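The Case Against the Case

By Busisiwe Makhubela

Every June, when people start hunting for gifts for fathers who already own a grill, the poker set comes back around. It arrives in a hard case with a handle on the side, it weighs more than it should, and it promises a regular game with friends. I have owned three of these sets. I have had a regular game for one summer.

My suspicion is that the case does most of the selling. Open the lid and there are long troughs for the chips, wells for the buttons, black felt in the lid, and everything looks as though it belongs to a person with steady hands and a plan. Bakalis, which sells a 400-chip set through its catalog, puts the case on the cover and the chips on page 30. Erkitz goes up to 600 and talks mainly about the latches.

So I wanted to look at the part that gets left out of the ads, the packing and unpacking. At the store in Tasberg where I bought my last one, the clerk told me that a full case takes a minute to put away. I have timed myself at home and would like to see her do it. The chips have to go in on their sides, in a row, and a row of chips on its side wants very badly to become a heap. Get one color in crooked and the rest lean after it. Then there are the extras, which have wells of their own and never seem to sit flat in them.

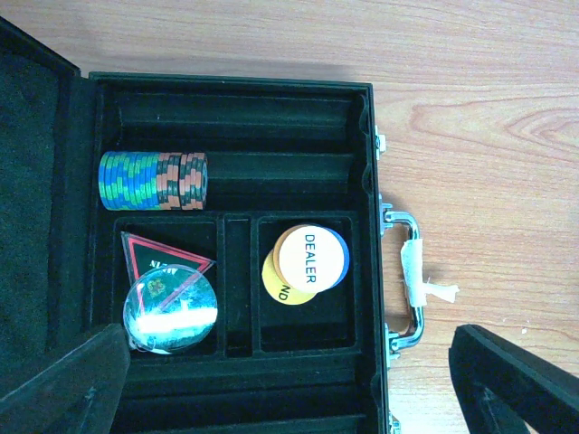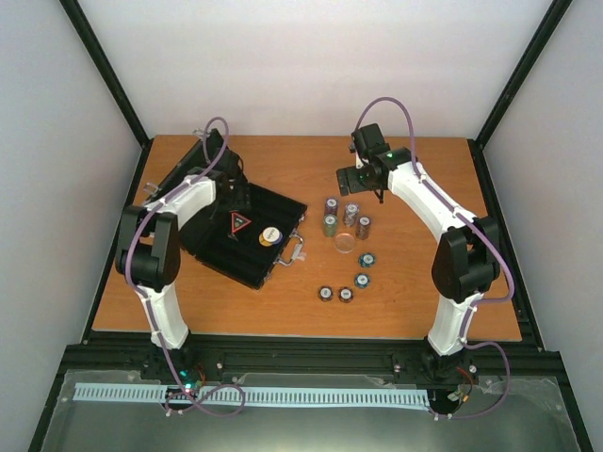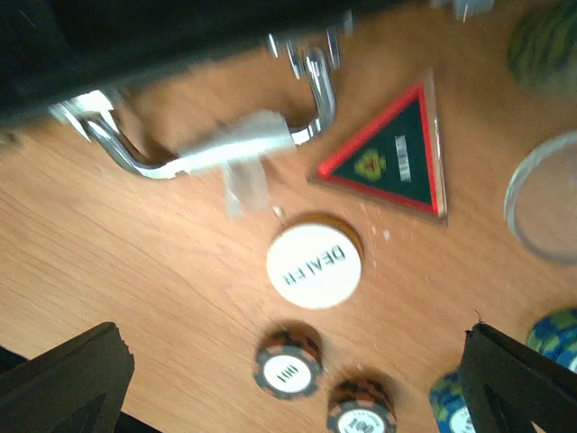
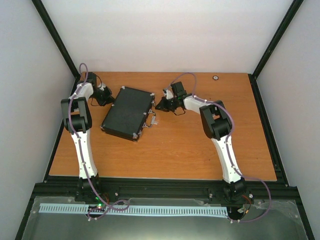

First picture: a poker case with one channel partly filled and the buttons in their wells.

I have nothing against the chips themselves. A short stack in a good color is a pleasant thing to have under your hand, and I can see why people who don't play keep them on a desk. The edge spots do their job too: you can tell a blue chip with green marks from an orange-brown one without picking either up, which matters at midnight.

The buttons are another story. A dealer button is useful. It goes around the table and settles arguments. I can't say the same for the triangle that reads "ALL IN." In every game I have sat through, the person going all in said so, loudly, and usually stood up. What is the triangle for after that? My brother-in-law insists it adds drama. He is also the one who lost ours under the couch, and the game got no duller.

Wollavby, a smaller maker, sells its chips in a plain cloth bag and charges less. I tried it expecting to feel clever. The bag was fine for a week. Then I had to sort 322 chips by color on the kitchen table before each game, with people waiting and the snacks going quickly, and I began to think more kindly of the trough.

That is as far as I will go, though. If you play twice a month, buy the case and learn to fill it one color at a time, pushing each row up against the end before you start on the next. If you play twice a year, borrow one. Somebody on your street has a set in the hall closet, and I would bet the triangle is still in its wrapper.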